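Home Courses Notes Labs Staff Contact

Service Robotics 2, Unit 6
Hoses, bellows and the Luneck refit kit
Notes by Ruba Bitar, Clemden Technical Institute

Last time we got as far as joint covers and why they come off so much more easily than they go back on. Today is the part I look forward to every November, when we take a kit that's on sale right now and go through it the way a maintenance shop would before spending money on it.

The kit is the Luneck, sold by Geum. It's a refit package for the soft parts of an older arm: bellows, hose sleeves, tape, clips, brackets and a set of cover screws. No motors, no software. I know that sounds dull next to last month's vision lecture, but I love this stuff! A robot with perfect code will still stop if a hose rubs through on the edge of a panel, and far more of your working life will go into hoses than into code.

What you get

The standard box has one bellows, two sleeve lengths, a bag of 20 clips and a printed guide. The guide is very good. It's 60 pages, with drawings at a size you can read while you're bent over a machine, and it gives the order of work for taking covers off as well as for putting them on. Most guides skip the second half or say "reverse the steps," and then you find out the bracket had to go in before the shell.

Foil tape and black electrical tape are both in the box. Students always ask why there are two. In the Geum method the foil goes on first, against the pipe, and the black goes over it in overlapping turns. Overlap each turn by half the tape width. Wrinkles on the inside of a bend don't matter much; a lifted end does, so finish on a straight stretch and press it down hard with your thumb.

What we liked

The bellows is the star. It compresses evenly and it doesn't fight you when you seat the collar. The team at Urkgate put theirs through 100 full strokes on the bench before fitting it and sent us their notes (on the course shelf, please bring them back). They found no splits and one loose collar, which they traced to a clip put on backward. The clips will go on backward without complaint, so check every one.

What we didn't

The sleeves are short. On a long-reach arm you'll run out before the second bracket and end up joining two pieces, and a join is one more thing to inspect. Geum sells a longer set separately. I'd rather see it in the box.

The spare screws all come in one bag, two lengths mixed together. Sort them before you start. A long screw in a short hole can reach the cable behind it, and you won't feel it happen.

Working around the covers

Lock out first, every time, and hang your own tag. Then support the panel before you take out the last screw - it's longer than it looks and it swings. Keep fingers out of the gap between panel and housing until the panel is held by something other than a friend. Follow the pipe by eye from the bellows to the point where it goes behind the panel, and look for shine or flat spots along that edge. If there's wear, write it down before you wrap over it.

For lab, read the guide up to the collar section and bring safety glasses.
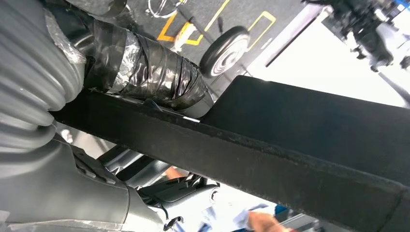

Groups of two, same benches as before. The write-up is one page: would you buy the kit for an arm with five years left in it, and what would you ask Geum to change?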